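Keep the old bathroom

When my husband and I bought our flat in July, every visitor asked the same question: when will you change the bathroom? They did not ask if we will change it. The tiles are from another time, and the washbasin sits in the kind of top which people had when I was a student. For our friends this was enough. A thing that is out of fashion must go.

I want to speak for the other side. In our building I have seen three bathrooms carried down the stairs in bags, and none of them was broken. The neighbour on the second floor, Edgars, paid for a new one and then lived 72 days with dust in his bed and a bucket in the hall. He is happy with the result, he says. He also says the new drawers are too shallow for a bottle of shampoo.

I understand that a bathroom can be really bad. If there is mould behind the wall, or an old person cannot step over the side of the bath, then of course one should call the builder. But most of us are tired of a colour, and we speak of it as if it was an illness. The magazines help us in this. They print the word "dated" under a photograph and we become ashamed of a room in which we only wash our teeth.

My mother kept the same basin all her life. She changed the rubber in the tap when it dripped, and she was proud that she could do it alone. I learned this from her and I still do it – badly, and with much water on the floor. I think a person who repairs a tap looks at it in a different way afterwards.

There is also the question of where the old things go. Stone is heavy and it does not disappear. Somebody must break it, carry it and put it in the ground, and then somebody must cut more.

So our bathroom stays. We have bought a better lamp and a new mirror, and my friends may laugh.
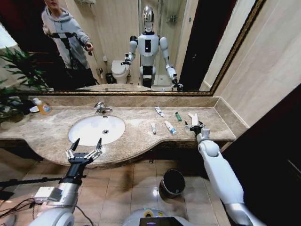
Words: Dima Atallah
August 14, 2024

Dima Atallah writes on homes and neighbours. Letters in reply are welcome and should be signed.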